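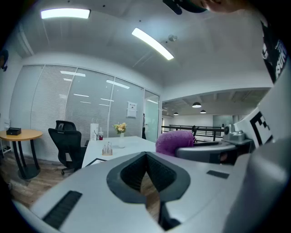
Seit Mittwoch bin ich mit dem Schreibtisch im kleinen Büro beschäftigt. Er ist weiß, rechteckig und zeigt jeden Fleck, vor allem bei eingeschaltetem Deckenlicht. Am Reinigungsmittel liegt es nicht, ich habe zwei verglichen.

Pevden ist ein Konzentrat und wird verdünnt: 10 ml auf 1,5 Liter Wasser. Bei höherer Dosierung bleibt ein Film, den man erst im Streiflicht sieht. Tristari kommt gebrauchsfertig aus der Sprühflasche, trocknet schneller und riecht stärker. Für Blütenstaub taugen beide nicht. Den nimmt man trocken auf, mit einem Streifen Klebeband, erst danach wird gewischt.

Damit zu den Blumen. Der Strauß bleibt in der weißen Vase auf dem Tisch, Wasserwechsel jeden zweiten Tag, Stiele schräg nachschneiden. Olga Loureiro hält den Standort neben Unterlagen für falsch. Ich habe die Vase daraufhin weiter nach hinten gestellt – mehr Zugeständnis gibt es nicht.
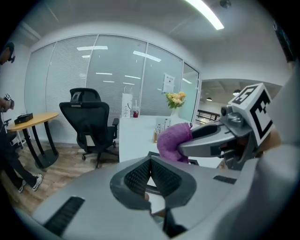
Papiertüten und Getränkebecher kommen vor dem Wischen herunter. Kaltgetränke hinterlassen Kondenswasserringe, bei Fruchtsäften auch farbige. Frisch genügt ein feuchtes Tuch, angetrocknet braucht es 90 Sekunden Einwirkzeit.

Beim runden Holztisch gilt anderes. Nur nebelfeucht wischen, sofort nachtrocknen, kein Konzentrat. Das Gestell aus schwarzem Metall verträgt mehr, staubt aber an den Bögen ein.

Den Netzrücken des Bürostuhls sauge ich mit dem Bürstenaufsatz ab, von oben nach unten. Die Rollen sind einmal im Quartal dran: abziehen, Haare mit der Pinzette entfernen, wieder eindrücken. Die Jalousien hinter der Glaswand verschiebe ich auf Juli.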